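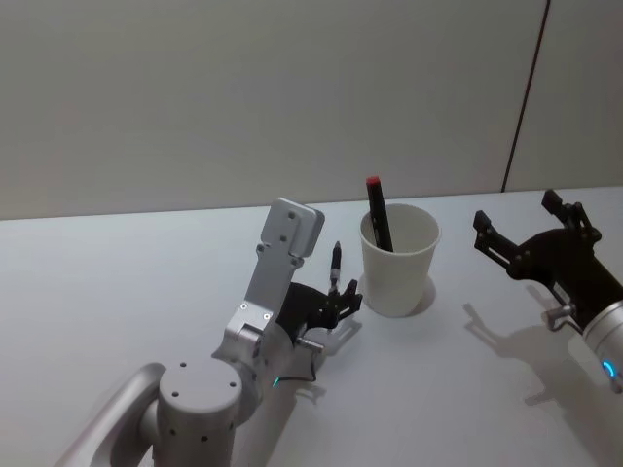
Figure 1. The pen task on the two-arm table. The left gripper holds a pen; a marker with a red cap stands in the paper cup.

Kanini Mabula would have taken the cup away altogether. Her written comment on the first draft of our task list was that a paper cup is a poor target for beginners, that it slides when touched, and that a heavy block with a hole drilled in it would teach the same lesson with less frustration. We kept the cup. The remainder of this section explains what the students were asked to do with it, how the work was divided, and which parts of the plan were changed during the term.

3. The Course Project

3.1 Setting and students

The project was the second half of an elective course in applied automation at Kashindye College. Seventeen students enrolled and all of them finished. Most were in their second year. Thirteen had written programs before in at least one language, and the other four had taken only the short introduction offered in the first weeks of the course. None had worked with a robot arm outside a simulator.

Students were placed in 5 teams. Three teams had three members and two teams had four. We formed the teams ourselves so that the four newest programmers were not grouped together. In earlier versions of the course students had picked their own partners, and the result was one or two very strong teams and at least one that never got its arms to move at the same time.

Work began on 14/09/2018 and the final demonstrations took place the following February. Each team had one fixed session a week at the table and could sign up for a second when the table was free. Teams kept a shared log in which they recorded what they had changed, what they had tried, and how many attempts they had made.

3.2 The tasks

The course used a ladder of four tasks. Each one had to be signed off by an instructor before the team moved to the next.

The first task was reaching. One arm had to move to a marked point above the table, stop, and return without touching anything. The second was to pick up a pen that had been laid down flat and hold it still. The third was the pen task shown in Figure 1, in which a pen has to be brought to an upright position and placed in a paper cup. The fourth was a handoff, where one arm takes a pen from the cup and passes it to the other arm in the air.

The pen task took up more of the term than the other three combined. It looks simple to a visitor, and several students said in the first week that they expected to finish it in a single session. The difficulty lies in the number of small errors that add up. The pen may tilt in the fingers as they close. The wrist may be correct in position and slightly wrong in angle. The cup is wider at the top than at the base, which helps with entry, but it is light and a push against the rim will move it. A program that counts on the cup being exactly where it was a minute ago will fail sooner or later.

This was the point of Mabula's objection, and it was a fair one. Our view was that the students needed to meet this kind of failure while the stakes were low. A block with a hole would have allowed a team to pass with a fixed set of positions typed in by hand. With the cup, teams had to check their target before each attempt.

We added a marker to the cup in the later stage of the task. With one item already standing in it, the opening is partly blocked and the arm has to come in beside the marker. Teams that had written a single straight path down to the center of the cup had to go back and revise it.

3.3 Software

All teams started from the same code base, a small library called Jultel that was written for the course by two former students. It provides commands for moving an arm to a position, opening and closing a gripper, and reading back the present position of each joint. It does not plan paths around obstacles, and it does not stop one arm from moving into the space of the other. Teams were told this on the first day and were required to write their own check before running both arms together.

Two of the teams wrote this check as a simple dividing line down the table, with each arm kept to its own side. This works for the first three tasks and has to be thrown out for the fourth. The other three teams used a turn system in which an arm had to ask for the shared middle area and release it when done. The turn system took longer to write, but those teams reached the handoff with less rework.

3.4 How attempts were recorded

An attempt was counted from the moment the program was started until the arm returned to its rest position or a student pressed stop. It was marked as a success if the pen ended up standing in the cup and the cup was still upright. Every other outcome was a failure, and the team wrote a short note giving the cause as they understood it.

Across the term the five logs contain 1,000 attempts at the pen task. This is a round number because we set it as a cap. Each team was given an equal share and was told to use it with care. The cap was unpopular at first. By the middle of the term students were spending more time reading their notes between runs, and the notes themselves became longer and more useful. Early entries often read only "missed" or "dropped it." Later entries tended to name a joint, a speed, or a line in the program.

The notes were not all of equal quality. Team Skerkitz wrote full sentences from the beginning and attached drawings. Team Fimonside left the cause blank in many of its early entries, and for those runs we can report the result but not the reason. We did not ask the team to fill in the gaps afterward, as this would have relied on memory. The runs are included in the totals and left out of the breakdown by cause given in Section 4.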